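Household Waste: Bagging, Sorting and Setting Out
Dandari Residences — Tips for Residents

November
By Jovita Hinojosa, Resident Services

Print this page | E-mail this page

The following guidance applies to all apartments in the Dandari buildings and replaces the sheet distributed at move-in. Residents with questions may contact the office at extension 72.

Choosing a bag

Use a bag that is suited to the amount of waste the household produces between pickups. A bag that is too large tends to stay indoors too long, and one that is too small is usually overfilled and splits on the stairs. Medium-weight black or gray bags are accepted in all chutes and bins. Thin grocery bags may be used as liners for bathroom baskets but should be placed inside a full-size bag before they leave the apartment.

Open the bag fully before use and roll the top outward by 2 inches. The rolled edge holds the mouth open and keeps the outer surface clean when plates or dustpans are emptied into it.

Where to keep the bag

Kitchen bags should be kept in a lidded bin. During a larger cleaning, such as clearing a closet or preparing a room for painting, a bag may stand directly on a tile floor against a wall. Do not stand a filled bag on carpet or unsealed wood, and do not leave one in the hallway overnight. Hallways are checked each evening at 9:00.

Before the bag is closed

Food waste should be drained in the sink strainer. Liquids, cooking oil and paint are not accepted in any bag. Oil may be cooled, poured into a jar with a screw lid and taken to the collection shelf beside the Tevitz Street entrance.

Broken glass and ceramics must be wrapped in several layers of newspaper, taped shut and marked. Karla Tlapale of the grounds staff asks that residents write the word GLASS on two sides of the package — the marking is often hidden when it appears on one side only.

Batteries and old telephones are never placed in household bags. The Cellport box in the lobby accepts both.

Paper and foil

Clean, dry paper belongs in the blue recycling bin. Used tissues, paper towels and napkins do not, and should go in the regular bag with other household waste.

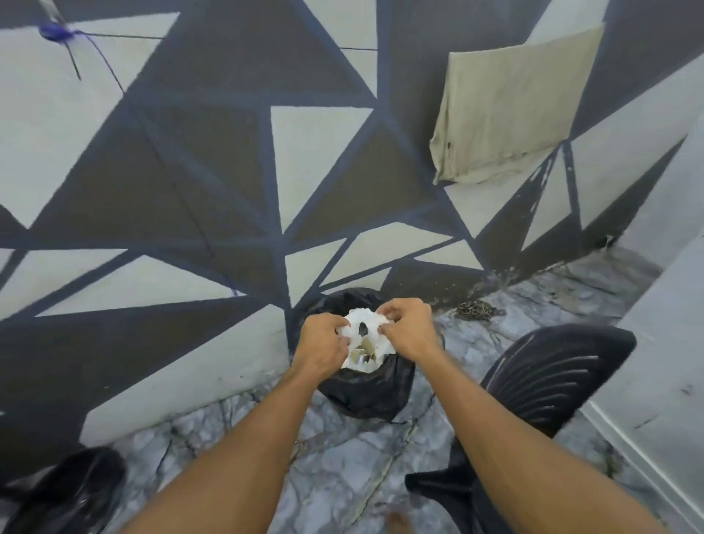

Foil and metallic wrappers require a little more attention. Clean aluminum foil may be recycled if it is gathered into a ball the size of a fist. Snack wrappers with a shiny lining are a mixture of plastic and metal and go in the regular bag, as do gift ribbon and glitter paper. If foil cannot be wiped clean with a damp cloth, it should be treated as ordinary waste.

Closing and setting out

Fill the bag to three-quarters. Unroll the top, press out the air gently and tie a double knot. Bags weighing more than can be lifted comfortably with one hand should be divided. The Becerra Court chute is narrow, and residents of that building are asked to carry large bags to the ground-floor enclosure.

Corrections to this page may be sent to Apolinar Tapia, Office 76.

Last updated: November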